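Void of course Moon

In astrology, the Moon is called void of course when it has made its last major aspect in one sign and hasn't yet moved into the next. I think of it as the Moon sitting in a waiting room with nothing on its ticket. It can last a few minutes or well over a day, and I've been keeping notes on it for long enough to have filled 14 notebooks (my shelf at home in Hemlow is sagging!).
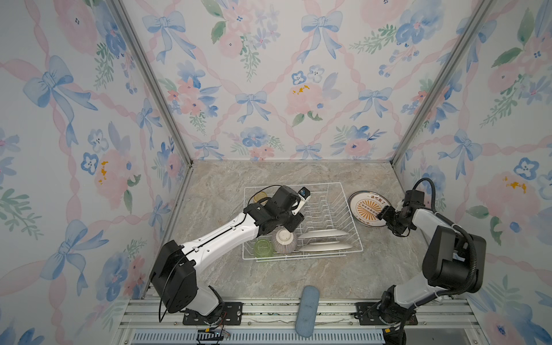

The idea goes back more than 2,000 years, to Greek writers who used a much stricter rule: the Moon had to travel a full 30 degrees without meeting anything, so it hardly ever happened. The version most of us use now only runs to the end of the sign, and so it comes round every two or three days. The old advice is to begin nothing new and stick to routine, and I take that quite literally – plates in the rack, a bowl and a green cup beside them, the sort of job you've done a thousand times and will do again tomorrow.

Which aspects count is where the arguments start. I go with the conjunction, sextile, square, trine and opposition, the sextile being the 60 degree one.
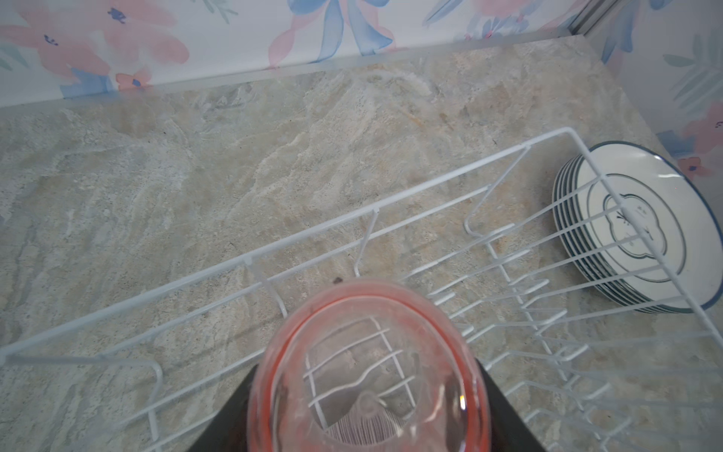

Some people throw in the minor aspects as well, which makes the void periods shorter, and others leave out the outer planets, which makes them longer. The Flasholm tables, which I grew up on, leave them out. The Prorkow almanac keeps them in, so the two can disagree by hours, and I've learnt to check which one a friend is reading before I start a row about it.
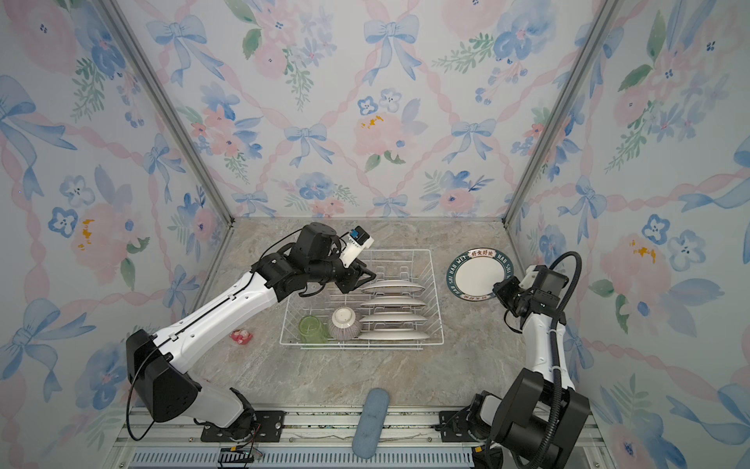

Horary astrologers take it most seriously. A question asked under a void Moon is often answered with "nothing will come of it", though William Lilly's old exceptions for Taurus, Cancer, Sagittarius and Pisces still get a hearing.

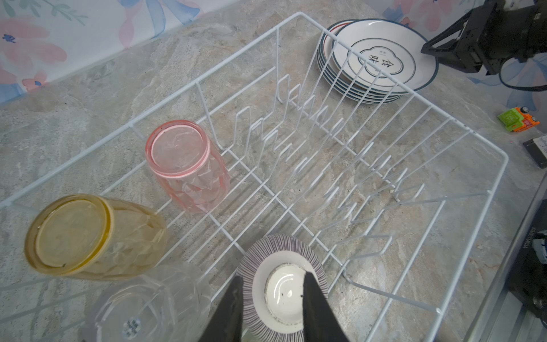 Falcão readers mostly disagree with me on this, and one wrote in to say that the exceptions are just a way of dodging a dull answer, and that of 389 void charts in her own files the Pisces ones fizzled out like all the rest. I'd still keep Cancer, myself.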